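How to move your Ollau save to a new console

Updated June 2025

Ollau keeps its saves on the console and does not copy them anywhere unless you tell it to. If you are changing machines, do the transfer before you wipe the old one. It takes a few minutes and you need both consoles on the same network.

Start on the old console. Load your save and travel to any inn, as the transfer option is greyed out while you are in a dungeon or on the ferry to Londow. Open the menu, go to System, then Save Data, then Send. The game shows a code of 6 digits. Leave that screen open.

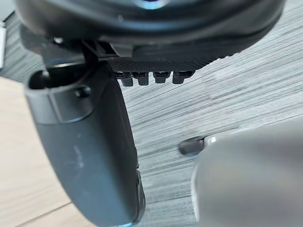 On the new console, install the game and let it update fully. Both copies must be on the February patch or later. At the title screen choose Receive, not New Game, and type in the code. If the code is refused, back out on the old console and ask for another. Each one lasts 3 minutes.

Check the file before you delete anything. My own save had 2,228 gold and the Abubakari shield in the second slot, and both came across. Photos taken in the game do not transfer, and neither do button settings, so write those down first.

If you have more than one save, send them one at a time. The new file always goes into the first free slot, whatever slot it had before.

Players who bought the Dosico costume pack need to download it again from the store. Until you do, your character wears the starting clothes.

Thanks to Dela Boateng for testing the part about the ferry.

Jhosep Flores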